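Gallery: The Shelf Clear-Out at Bravden

Sidra Jadoon
Aug 31, 2021

The supply room at Bravden sits between the kitchen and the back stairs. It holds the paper goods, the coffee things, the cleaning stock and whatever else people have left there over the years. Firouzeh Bakhtiari and I went through it shelf by shelf over three days this summer, before the lease on the second unit ran out and everything had to fit in one room.

This page is the record of what was in there and where it went. It is mostly for the people who use the room, so they can find things. The captions were written as we went along and I have only corrected the spelling. Click a thumbnail for the larger version. Thumbnails with no larger version were saved small and there is nothing I can do about those now.

Before we started

The room has one door, one light and metal shelving on both long walls. The shelving came from Ochoa when the kitchen was fitted and has never been moved. The uprights are bolted to the wall, so we worked around them. The shelves themselves lift out and can be set at a different height, and we changed most of them on the left side.

The old labels were on masking tape and had been written over several times. One shelf said "tea / batteries / forms." It held neither tea nor forms. We took all of the tape off on the first morning, and the glue came away with warm water and dish soap.

Cups and lids

The paper goods took the longest. Cups had been bought from at least two suppliers, and the sleeves had been opened and put back half full. Lids for one size do not fit the other, and some of the lids fit nothing we own. Firouzeh matched every open sleeve against a lid before it went back on the shelf. The final count was 417 cups in the large size, which is more than we would have guessed from looking at the shelf. Please use these up before ordering again.

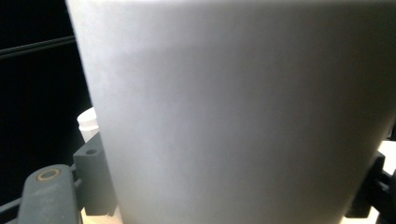

The small cups are on the shelf below, at hand height, because they go faster. Stack them upside down in the sleeve and fold the open end under. Sleeves left open at the top collect dust, and we threw away most of one for that reason. The lids are in a lidded tub at the end of the same shelf. If you open a new pack of lids, tip it into the tub and put the bag in the recycling.

The Siltex cups, ordered for the open house in November and never finished, are on the top shelf. They are a little thinner than the regular ones. They are fine for water and juice. For coffee, use two together or take a mug from the kitchen.

Coffee and tea

Ground coffee is on the right as you come in, at eye level. Filters are beside it. The large filters are for the old urn and the small ones are for the machine in the kitchen. We kept both, as the urn still gets used for bigger meetings.

Tea is in the three tins. Black, green and everything else. The tins do not need to be full. If a box of tea bags won't fit, leave the box behind the tins and refill from it.

Sugar packets and stirrers moved to the drawer under the kitchen counter. There are none in the supply room anymore.

Cleaning stock

All cleaning products are now on the bottom two shelves on the right, away from anything that touches food. Sprays stand in a tray so that a leak stays in the tray. Refill bottles are behind them with the name facing out. Anything without a readable label was set aside and taken to the drop-off on the last day. There were 13 bottles in that group.

Cloths are folded in the wire basket. Used cloths go in the bag on the back of the door. The mop bucket lives under the bottom shelf and should go back there empty.

The Rernico shelf

The middle shelf on the left wall belongs to the Rernico project and was left as it was, apart from dusting. If you are not working on Rernico, please don't put things on it, even for an afternoon. If you are, the two boxes at the back have no name on them and we would like to know whose they are.

What left the room

A broken kettle, a fan with no cage, two bags of hangers, a roll of carpet about the width of the door, and the loose lids mentioned earlier. The hangers went to the thrift store on the corner. The carpet was cut in half and one piece is now the mat by the back stairs.

We also found the spare key to the mailbox. It was inside a mug. It has gone back on the hook in the office.

Keeping it this way

New labels are printed and sit in plastic holders on the shelf edge, so they can be swapped without tape. Blank ones are in the top drawer of the office desk. If you move something for good, print a label. There is a sheet inside the door for things that are running low. Write the item and the date and I will order it at the end of the month.

Corrections to this page can be sent to me or left in my tray. Firouzeh has the original files if anyone wants a copy.

Back to all galleries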